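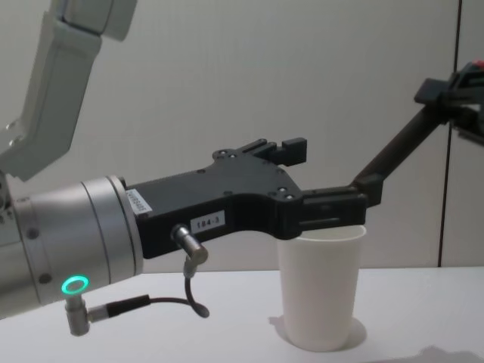 3.2 What the listings leave out

I started this part of the study with a simple gripe. When you read a rental or sale listing for a townhouse in Gramden, you get the asking price, the bedrooms, the baths, and then a lot of air. I wanted to know how much of that air buyers could fill in for themselves from the photos. My test for a useful photo was whether it gives a stranger something to judge size by. A white paper cup on a white tabletop, as in Figure 3, does that job pretty well, as most of us have held one and know how big it is. A bare corner of a bedroom doesn't do it at all, and bare corners are what I mostly got.

Figure 3. A paper cup on a tabletop, with a light-grey wall behind.

Marichka Maksymiv and I pulled 1,516 listings from the Skello archive, all of them townhouses or condos in Gramden and the older half of Korden. We threw out anything with fewer than two interior photos. I'd hoped to keep the single-photo listings too, but Brijesh Tomar talked me out of it (he was right, they were mostly front doors). Each remaining listing got read twice, once by me and once by Marichka, and we didn't look at each other's notes until July.

The coding sheet was short. Does the text give a floor area? Does it mention the monthly association fee? Does at least one interior photo hold an everyday object of a known size? I'd wanted a question on natural light as well, but we argued over it so much in the pilot that I dropped it. Marichka still thinks it could be saved with a better scale, and she may get her way in the follow-up.

Fees were the messy part. Agents in Korden tend to put the fee in the last line of the text, and agents in Gramden tend to say "low fees" and leave it there. We coded "low fees" as missing. Svitlana Fedoruk, who read an early draft, felt that was harsh on the agents - a buyer does learn something from it, she said. I see her point, but I couldn't work out what number to write down, so missing it stayed.

We also ran 22 interviews with people who had bought in the past year, following the outline in Alarcón but with the mortgage questions taken out. Each one was meant to last 40 minutes. A few ran well past that, mainly when we got onto parking. Jhosep Chambi did the Spanish-language interviews and typed up his own notes, and I've used his wording wherever I quote from them in Section 4. I asked every buyer which room had surprised them most at the first visit, and I let them wander off from there if they wanted to.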